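Refinishing & Woodwork Help > Tables and desks

Oil or water-based topcoat on a pale blond table?

Asked 2025-09-20
Viewed 331 times
2 answers

I picked up a secondhand dining table and I am completely in love with it. Very light wood, almost cream in places, with big sweeping grain. The previous owner put something on it years ago that has worn off at the two spots where people sat most, and those spots now feel rough and grab at a cloth. The rest is fine, just a bit dull.

I want to strip it and start over, and I really, really want to keep it pale. My sister's table went the color of weak tea after she oiled it and I would be heartbroken if mine did the same. I have a quart of Plindberg hardwax oil left over from a shelf project, and the store in town also carries the Mahuika water-based stuff in satin. We eat at this table every day, there is a kid doing homework on it, and coffee gets spilled. Which way would you go? Also is 120 grit too rough to start with? It's all I have in the garage.

Comments
What wood is it? - The seller said ash but she also said it was from 1492 so who knows (she was joking, I think).
Make sure it's solid before you take a sander to it. Look at the underside and the end.
Checked, the grain runs right over the end and carries on underneath. Solid!

Answer 1
Score 40, accepted

Oh, you are in for a fun weekend. Pale wood is my favorite thing to refinish.

Go water-based. Regular oil brings out the grain beautifully but it ambers, and on ash you will see it on day one and more each year. The Mahuika goes on looking like milk, which is scary, then dries clear. I used it on a desk three years ago and it is still the color it was when I sanded it. Your Plindberg might be fine if it is the kind with a little white pigment in it, so check the can. If it just says natural, save it for something darker.

120 is a good place to start on a worn finish. Go 120, then 150, then 180 and stop there. Wipe the dust off between grits. People love to keep going to 320 on bare wood and it only makes it harder for the finish to get a hold.

How I would do it:

1. Wash the whole top with warm water and a drop of dish soap, and let it dry overnight. Years of dinners leave a film and it clogs paper like crazy.

2. Sand with the grain, the full length of the table each time. Don't park on the worn spots or you will sand a dip you can feel with your hand.

3. Wipe with a damp rag to raise the grain. Let it dry, then go over it very lightly with 180 by hand. It feels like going backward, but the first coat comes out so much smoother!

4. Stir the finish, never shake it. Pour what you need into a shallow tray with a wide bottom so the pad loads evenly. I have a black one that I use for everything, and a light top like yours is a joy because the grain shows so well while you work.

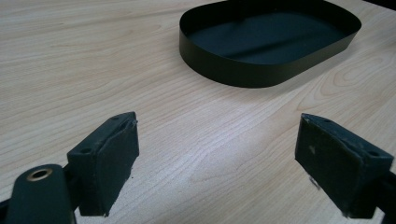

5. Put on a thin coat with a foam pad, long strokes, end to end. Keep a wet edge and do not go back over a part that has started to set. You will see a missed bit and want to fix it. Leave it for the next coat.

6. Wait 2 hours, scuff by hand with 320, wipe, and coat again. I would do four coats on a table that sees homework. The can may say three.

7. No tablecloth, hot mugs or placemats for a couple of weeks. It feels dry long before it is hard.

Have a good lamp off to one side while you coat. Low light across the top shows every drip and dry patch. Please come back and tell us how it went, I love seeing these get a second life.

Comments
Does the dish soap matter? We have the Tekdale one with orange oil in it.
I'd skip that one, plain soap is safer under water-based.
+1 for stopping at 180. Learned that on a set of chairs.

Answer 2
Score 2

I'd use the oil. So much easier to fix later, you just rub more on where the plates go. Mine is a Hondholm kitchen table, had it forever, it did go yellow but I like it that way. Looks warm. If you hate yellow then I guess do what the other person said.

Also don't do this in October in a cold garage like me, it stayed tacky for days and I got cat hair in it.

Comments
The cat hair!! Thank you both, going with the water-based. Buying 150 and 180 tomorrow.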